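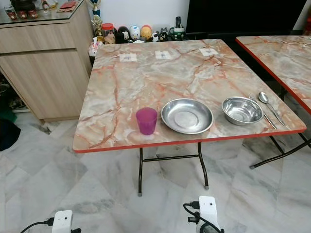

19 min read

4. Tableware and the small table

4.1 What gets laid, and where

Most earlier work on table setting takes the dining table as given. Fixed, heavy, a side for each person. The households we worked with in Saltomley mostly eat at folding tables, and a folding table changes the job. It comes out, gets laid, gets cleared, goes back against a wall or stays up for homework. We logged 502 layings across 19 households in July. A laying starts when the first item touches the tabletop and ends when hands leave the last one. Refills and second helpings left out.

The basic set for one person is a cup, a plate, a bowl, a fork and a spoon. Knives rare. Figure 3 has the set in its plainest form, along the near edge of a square folding table: purple cup at the left, then the shallow steel plate, the deeper steel bowl, and the fork and spoon together towards the right corner. We call this the edge row. Everything within reach of somebody standing on one side, nothing in the middle.

The edge row isn't a place setting in the usual sense. No plate in the centre with the rest grouped round it. Vrabec's coding sheet first had it under "unfinished", which was wrong for a good share of households, where people sat down and ate from it as it was. It got its own code after the second pass and the earlier logs were redone. Silvia Vrabec did the recoding by hand; disagreements went to the second author.

4.2 Cutlery

Fork and spoon travel together. They are picked up in one hand, usually last, and go down in one movement. So they tend to share an angle, even when the angle has nothing to do with the table edge. In Figure 3 both lie on the diagonal, handles to the near edge. We recorded a pair as "parallel" if the handles looked lined up with each other, and kept alignment to the table as a separate column. Worth keeping separate. Several people straightened the pair against the bowl and never looked at the edge at all.

Handles toward the eater was the norm. The few exceptions came mostly from people laying from the far side, for somebody else, and not turning thier wrist.

4.3 Plate before bowl

Shallow plate and deep bowl carry different food and go down at different times. Plate early, as it is often the bottom of the carried stack. Bowl next, or held back if soup was still on the stove. Where both were steel there was a clear habit of leaving a gap between them. People gave the noise as the reason. One household in the Dervishi flats put a folded cloth under the bowl for the same reason, coded as "other".

Cups are the odd item. Light plastic ones were nearly always set down by the rim, fingers across the top, and put at the end of the row where a sleeve could catch them. Glass cups got a full grip and more room. We don't have enough glass to say more.

4.4 Position marks

Paper labels were used to mark positions on the tabletop. The table in Figure 3 has three, small and white, taped in a row near the far edge and spaced more or less evenly across the width. Position was coded as left, middle or right third, and near or far half. Nothing finer. An early version had a six by six grid and it was a waste of an afternoon, coders agreed on almost none of it.

Patterned tops gave some trouble. Veined marble-look laminate, as on both tables in the figure, is pleasant enough to eat off but the veins pull the eye, and coders drifted toward calling an item "aligned" when it followed a vein. Flagged, and those rows checked again. Shiny steel on a shiny top was the other nuisance, mostly for the plate rim.

4.5 Limits

One season, one town. Meals for one person only; shared dishes are in Section 5. Left-handed layers were noted but there were too few to seperate out. Clearing order wasn't logged in the first week and the Povico households are missing from that colum entirely.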